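Section 6: Recording a two-handed demonstration with the Grarnomeo hand units

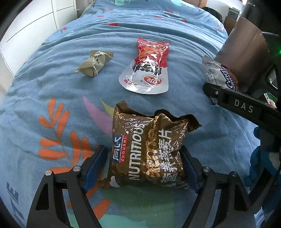
This section covers recording by hand, with one operator holding both units. For remote control from the Brerko desk station, see Section 7. Complete the pairing and finger calibration in Section 5 before you start. A recording made with uncalibrated fingers is accepted by the unit but rejected at upload.

6.1 Choosing the work surface

Any stable surface may be used. Soft surfaces such as a bed, a sofa or a folded blanket are permitted, and are required for the household set. Printed or patterned fabric does not need to be covered. Plain, glossy table tops tend to give poor tracking and should be avoided where there is a choice.

Items in thin flexible packaging (snack packets, pouches, twist-wrapped sweets) belong to object class B. They change shape each time they are gripped, so each attempt counts as a separate demonstration even when the same packet is used.

6.2 Before recording

1. Put on the gloves supplied. Both hands must be gloved for the whole session.

2. Switch on the left unit, then the right unit. Wait until the status light on each housing is steady green.

3. Open and close each trigger fully 2 times. The finger pads should meet along their whole length. If they meet only at the tips, repeat the calibration in Section 5.

4. Lay out the items within reach of both units. Leave them as they fall. Do not smooth out wrappers or line up the edges.

5. Check free storage on the Deák recorder. A full session of 100 demonstrations needs 23 GB.

Note: The two units are not interchangeable once paired. If they have been swapped by mistake, the recorder gives two short tones when the session is opened. Close the session, change hands and open it again.

6.3 Recording a demonstration

1. Hold both units above the surface with the jaws open and press the record button on the left unit. One long tone confirms that recording has begun.

2. Keep both units still until the tone ends. The recorder uses this period to set the start position.

3. Move the first unit towards the item to be picked up. Approach from above or at a slant, with the item between the fingers. The other unit may hold down a second item or wait at the side, as the task card directs.

4. Close the trigger until the item is held, and no further. With foil packets, take hold of the sealed edge or a fold where possible. Gripping across the full part of a bag can burst it.

5. Lift, carry and release the item at the position given on the task card. Open the jaws fully before moving away — a half-open release is logged as a failed grasp.

6. Return both units to a position above the surface and press the record button again.

Work at an even, moderate speed. Pauses of up to 6 seconds are allowed within a demonstration. Longer pauses split the file.

CAUTION: Keep loose sleeves, hair and jewellery clear of the finger joints. The trigger linkage closes without warning if the return spring has come off its post.

CAUTION: Do not rest a unit on fabric with the jaws pointing down. Lint collects behind the pads and affects the force reading.

6.4 Mistakes during a demonstration

A dropped item need not end the recording. Pick it up again with the same unit and carry on, and the recovery will be kept as part of the file. Do not put a unit down to move an item with your fingers. If this cannot be avoided, press and hold the record button until the tone stops, which discards the attempt.

If the two units touch, continue. If they lock together at the fingers, discard the attempt and check both sets of joint screws before going on.

6.5 Closing the session

1. Press the session button on the recorder and wait for the file count to appear.

2. Enter the object class and surface type. For a bed or sofa, select SOFT.

3. Wipe the finger pads with a dry cloth. Solvents will harden them.

4. Connect the recorder to the Zirnis upload dock. Leave the hand units switched on until the transfer bar is full — the calibration record is read from them last.

Files that fail the upload check are listed with a fault code. See the table in Appendix C.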